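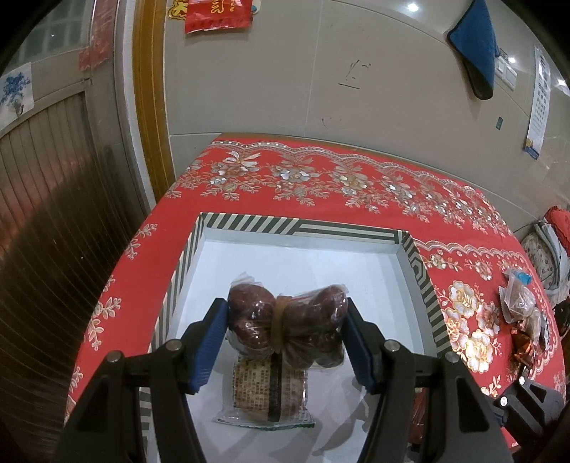 Cudumcombe, February

Food packing task, hand-held gripper, Tuesday batch. 91 episodes logged, 49 kept after review. Idix wants 760 by the end of the month and I don't see it.

Date pouch is the item I trust least. The rubber band at the middle gives two lobes, and every operator goes for it with a lobe near each blue pad. Fine for a person - but I doubt the policy learns anything except "close on the red thing."

11 episodes tossed for bad tracking, the rest for sloppy starts. Quintela's note says variety in the background will fix generalization. Not convinced. Same box every time is still the same box.

To do: turn the pouch between takes, swap in the label packet first, ask Cloltstead for their reject rate.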